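Dreltola Support Desk
Ticket 2685: Equipment list from layout does not match the quote form
Status: Solved, waiting for close
Product: Matenness cell planner, budget module
Customer site: Maihi
Opened: Dec 24, 2020
Priority: Normal

Requester wrote:

Good morning. I am responsible for the equipment plan of our new small assembly cell at Maihi. We made the layout in Matenness and we want to send the equipment list to Mirkach, who will sell us the arms. Before I can send it, the list must agree with the layout. It does not agree, and I have tried for two days to find the mistake on my side.

The layout is simple. There is one white table, one black arm which is mounted on the table, and two light gray arms on their own black pedestals, left and right. The small parts are on the table in front of the black arm.
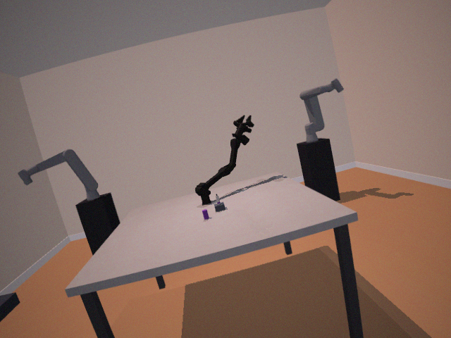
When I press "Make equipment list", the budget module gives me three arms, this is correct. But it gives me also three pedestals. The black arm should not have a floor pedestal in the list. It has only the mounting which comes with it. With this extra pedestal our total goes over the limit, and I can not explain to my manager why we buy one which has no place in the room.

What I did already:
- Deleted the black arm and put it again. Same list.
- Saved the layout with a new name. Same list.
- Changed the mounting type from "Floor" to "Table" and back to "Table" again after restart. Same list.
- Deleted the third line by hand. The line comes back when I open the file.

I have a second question, but it is connected. The black arm is the one which I am least sure about. It is the most expensive line for us, and the gray arms we would like to buy later, in September, when the new budget opens. Is it possible to mark some equipment as "phase 2" so that the list shows two totals?

Thank you in advance.

Support wrote:

Thank you for the clear report. Please send the layout file itself (the one with the ending .mtn, not the export). Please also write which version you have. You find it under Help, last line.

For the second question: yes, there is a field named "Purchase group". I will write the steps after we solve the first problem, because the groups take their lines from the same list and the wrong pedestal would go with them.

Requester wrote:

File is sent through the upload page. The version is 6, installed from the download page by our IT. I did not change any setting in the budget module, except the currency.

I add one more observation. If I make a new empty layout and put only a table and the black arm, the list is correct: one arm, no pedestal. So I think that the problem begins when there is more than one arm in the room.

Support wrote:

Your observation helped us. We opened your file and we see the same wrong list.

The cause is in how the arms were added. Two gray arms were placed first, each with a pedestal. Then the black arm was made with "Duplicate" from one of the gray arms and the model was exchanged after. The model changed correctly and the mounting changed correctly in the 3D view, but the hidden accessory link stayed with the pedestal of the original arm. The 3D view does not draw this accessory, and the list still counts it. When you delete the line by hand, the link writes it again at the next opening.

To check it in your file:

1. Open the layout and choose the black arm.
2. Open "Properties", then "Accessories".
3. Set the filter to "All", not "Visible".
4. You should see one entry of the type "Pedestal, floor".

Please tell us if you see it.

Requester wrote:

Yes, I see the entry. With the filter "Visible" the window is empty, so this is why I did not find it before. I confirm also that I used Duplicate. I did not know that it copies more than the arm.

May I delete the entry directly? I am afraid to lose the reach study of the black arm. I made it with care and the purchase decision depends on it. We must know if the smaller model is enough for working down at the surface, close to the small parts and also a little to the side of them, before we pay for the bigger one.
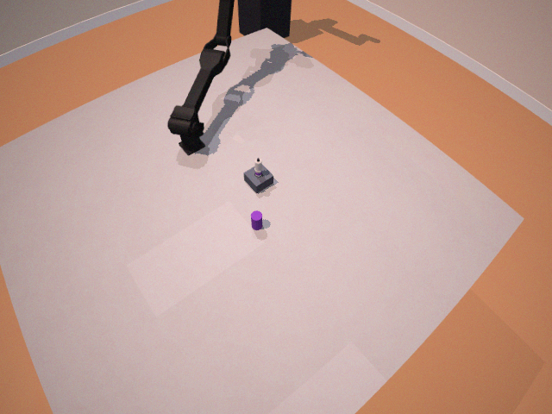
If the reach study must be made again, please say it now. I need to ask for more hours from the project and this is not quick in our company.

Support wrote:

You can delete the entry directly. The reach study is saved with the arm and its positions, and it does not use the accessory. To be safe, do it in this order:

1. Make a copy of the file with "Save as".
2. In the copy, delete the entry "Pedestal, floor" from the black arm.
3. Press "Rebuild list" in the budget module. "Refresh" is not enough.
4. Save, close, open again, and look if the line comes back.
5. Open the reach study and compare the first and the last position with the old file.

For the two totals: choose both gray arms and their pedestals, open "Purchase group" and write a name, for example "Phase 2". Leave the table and the black arm in "Phase 1". In the export window set "Totals" to "By group". The cables are not moved to the group automatically. You must choose them in the list.

Requester wrote:

I made all steps in the copy. Result:

Pedestals in list: two. Correct.
Line after closing and opening: does not come back.
Reach study: first and last position are the same as in the old file.
Two totals: working. I forgot the cables the first time, then I corrected.

One remark for the export. The quote from Mirkach is valid for 60 days, but the date of validity is printed only under the first total. Our purchasing department will ask about the second one. For now I write it by hand in the comment field.

I also want to ask if the controller of the black arm should stay in Phase 1. In the layout it is not drawn, and I have it only as a line of text.

Support wrote:

The controller should stay in the same group as its arm. If you separate them, the module shows a yellow warning but it lets you export, so please be careful. We recommend to ask Mirkach whether the gray arms need their own controllers, because in your list these lines are still "to be confirmed" and have the price zero. Your Phase 2 total is too low at this moment.

The validity date under the second total is sent to development as a request. The Duplicate problem is registered as a defect. Until there is a fix, please add every arm from the catalog if the mounting is different from the arm before.

Requester wrote:

Thank you, I did not see the zero prices. I wrote to Mirkach and I will put the numbers when they reply. The list for Phase 1 is sent to purchasing today. You can close the ticket.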